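Open day at the Clornach assembly hall – comments from visitors
Forum: Automation in Practice

wmurakami
Members may wish to record their impressions of the November open day. The Vundis demonstration was given 3 times, and I attended the second. The arm handles small white blocks carrying printed markers, and the presenter took questions throughout. 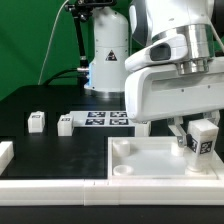 I found the pace slow, but the explanation of the markers was clear and suited to a general audience.

Abílio Garcia
I must respectfully disagree about the pace. Hapeta had 136 visitors to accommodate, and a faster cycle would have left those at the back with nothing to follow. My own concern is the cost. We were quoted 2,000 for the training course alone.

cell_bench
The figure given to our group was 300 per person. Was yours for a whole team?

Abílio Garcia
It was – I should have said so. I also asked whether longer parts could be handled in the same way. 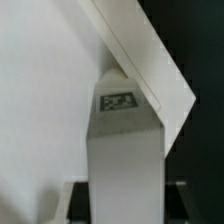

The presenter referred me to Cleltel for the load limits, and I have yet to receive them.

wmurakami
I have the Cleltel sheet and will send it to you by private message. I maintain that the pace was slow.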